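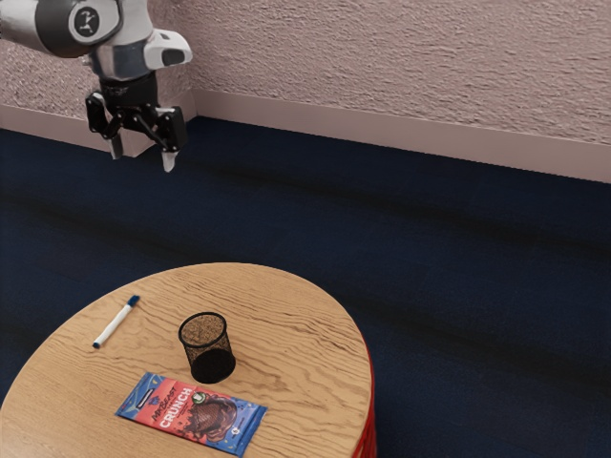

Got the letter from the pension tribunal Thursday and have now read it maybe six times. Hearing is on the papers only, no oral hearing, unless I object in writing. I've got 12 days to do that. Kitchen table is useless for this so I've spread everything out on the floor. All I really need is a round wooden table like that one, with a marker and a wrapped chocolate bar on it, and an afternoon where the phone stays quiet. The marker for the bundle, the chocolate for me.

Quick recap for anyone new. I worked for Prutix, then Prutix got folded into Kratochvíl, and the years before the merger dropped off my service record. Plan administrator says those years were "non-qualifying." I say they took contributions out of my check the whole time, so what were they qualifying for exactly. First complaint went in back in February. Rejected in one paragraph. Asked for internal review, got the same paragraph back with a different signature.

So now it's the outside appeal. Things I've learned so far, in no order:

The deadline ran from the date on the decision, not the date it got to my mailbox. Mine took over a week to arrive. Keep the envelope. I did keep it, by luck, it had a grocery list on the back.

You can ask for the full file. They don't offer. I wrote and asked and got 679 pages, most of them the plan rules printed 3 times over. But there was a memo in there from the Rostivdale payroll office that lists me by name as a contributing member. Page number is now on a sticky note on my fridge.

Grounds have to be grounds. My first draft was mostly me being mad. Barry Ashworth read it (he went through this with his own plan) and crossed out nearly all of it. What was left was two points – they ignored the memo, and they used the wrong version of the rules. He said put those first and stop. I added a third one anyway about the rude phone call and then took it out agian.

Pages numbered, index at the front, 10 exhibits max without permission. Mine had fourteen. Had to pick. Hard to give up the pay stubs but the year end statements say the same thing.

Still don't know about the oral hearing. Gopinath Kandasamy from the old Cundirari crew wants me to ask for one, says paper is easy to skim and he'd come as a witness. Barry thinks the memo speaks for itself and I'd only ramble. Both probably right?? A hearing pushes it back to the fall too, and I'd like this done with.

Leaning toward asking. Will draft the objection tonight, one page, and mail it certified Monday so theres a receipt. If anybody has done one of these by video let me know how it went, and wether they let you have your notes in front of you.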